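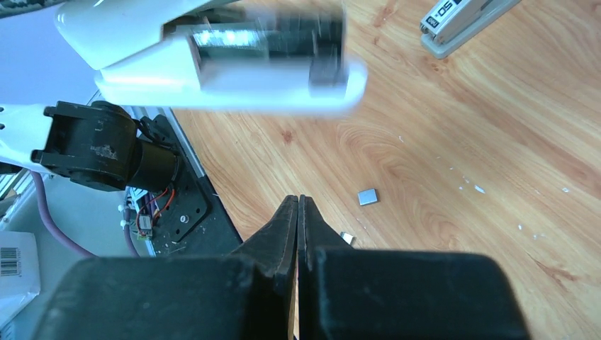 Nokeck Table Things

A catalogue of ordinary household objects and the small jobs people do with them at a table

Version of 10 May 2020

What this is

Nokeck Table Things is a plain-text catalogue of 200 household objects and 350 short written tasks that use them. The tasks are the little jobs that fill up a day at home: putting the lids back on the right jars, folding tea towels, sorting a drawerful of cutlery, packing a lunch, clearing up after someone has been wrapping presents. If you have ever wanted a decent list of things that end up on a table, with sizes and weights and what they're made of, we hope you'll have as much fun with this one as we had putting it together!

We started because we kept writing the same lists over and over. Every time we set up a new tidying job we would go round the cupboards, pick out some mugs and a sponge, and then have to work out all over again which mug fitted on which saucer. Now it's written down.

What's in the folder

objects.csv has one row for each object
tasks.csv has one row for each task
tags.txt explains the 19 tags used in both tables
layouts is a folder of table plans in words, one text file per plan
CHANGES.txt lists what has moved since the last version
LICENCE.txt

Everything is UTF-8 with commas between the fields. Fields with commas inside them are in double quotes. Measurements are in millimetres and grams.

The objects

Nearly everything was bought in ordinary shops in Estard or came out of our own kitchens. We leaned towards well-used things. A wooden spoon that has been through a few years of soup behaves differently from a new one (the handle is smoother and the bowl is often worn down on one side), and we think that's worth having in the table.

Each object has a short name, a longer description, length, width and height, weight, main material, and a condition note. The condition notes are our favourite column. Please read a few! They include things like "lid sticks for the first quarter turn" and "won't stand up unless the handle faces you", and you'll be glad of them when you come to plan a job.

Four groups cover the whole list:

Kitchen: mugs, bowls, cutlery, jars, tea towels, sponges, lunch boxes, a colander, measuring spoons on a ring
Desk: pens, pencil pots, envelopes, sticky tape, scissors, notebooks, paper clips and the tins they live in
Laundry and sewing: socks, flannels, pegs, cotton reels, buttons, a tape measure
Odds and ends: candles, batteries, keys, string, seed packets, playing cards, jigsaw pieces

Odds and ends is much the best group. It has the most awkward shapes and the most enjoyable tasks.

The tasks

A task is written as one instruction followed by a starting layout and a finished layout. We kept the language as close as we could to what a person would say to someone helping them. A few from tasks.csv:

Pair up the socks and fold each pair once.
Put the pens in the pot with their caps upwards.
Stack the bowls with the biggest at the bottom.
Wind the loose string into a ball and put it in the tin.
Take everything off the tea towel, fold the towel in four and put it at the back left corner.
Pack the lunch box so that the lid shuts.
Collect the seed packets and stand them up in the tray, flowers first, then vegetables.

Some tasks take a few seconds and some take a good while. The column called "fiddly" gives our own opinion from 1 (easy) to 5 (have a cup of tea first). Anything to do with cling film scores 5 and we're not moving on that.

We don't say how a task should be done. If the string goes into the tin tidily, any route there is fine.

The table

All of the layouts assume a plain wooden table, which we call the Toledo table in the files because that was the name on its delivery note. You don't need the same one. Any flat table with enough room for the objects will do nicely, though it's worth knowing that a few tasks depend on the surface. Buttons slide on bare wood and stay put on a cloth, so the button tasks come in both forms, tagged bare and cloth.

Positions are given from the point of view of someone standing at the front edge. "Near" is towards you, "far" is away from you. Left and right are your own left and right. We tried a grid of numbered squares in February and everyone got muddled, so words it is.

Getting started

1. Open objects.csv and filter by group. Kitchen is the gentlest beginning.
2. Tick off what you already own. Close matches are fine for most things.
3. Filter tasks.csv to the tasks whose objects you've ticked.
4. Choose a task, open its layout file, and set the table.
5. Off you go!

If you swap an object for one of your own, add a row to objects.csv with a name beginning "own_" and measure it properly. Weigh jars and bottles both empty and full.

Things to know before you rely on it

The list is very much a list of one place and its cupboards. There are a lot of mugs and hardly any chopsticks. Cutlery sizes follow what's sold locally, and the tea towels are all the large sort.

Weights were taken on a kitchen scale, which is fine for a bowl and poor for a paper clip. Objects under five grams are marked "light" and the figure should be treated with care.

Soft things have no sensible height. For towels, socks and flannels the height column gives the thickness when folded in the way the description says.

Food is represented by its packaging only. There's a bread bag but no bread. We would love a proper food section, and crumbs deserve a tag of their own, but keeping rows about a real banana up to date proved hard.

Finished layouts are written strictly and you may want to be kinder. A pen that leans against the rim of the pot is still in the pot as far as we're concerned.

Names used in the files

Nokeck is the catalogue as a whole.
Toledo is the table and the layouts written for it.
Geris is the older list that this one grew from. Objects carried over keep their old number in the geris_id column, and you can ignore it if you're new.

Adding to it

Please do! New objects are welcome if they're common, safe to handle and easy to replace. New tasks are even more welcome, especially from homes with different cupboards from ours. Write the instruction the way you'd say it aloud, try it at a real table at least twice, and put anything surprising in the notes column. We don't take knives other than table knives, glass thinner than a jam jar, or medicines.

Corrections to sizes are always gratefully received. Say what you measured with and send the row exactly as it should appear.

Still to do

More lids, with matching jars
A proper set of wrapping-paper tasks
Left-handed scissors
Rewrite the layout for the jigsaw tray, which has "near" and "far" swapped in the second half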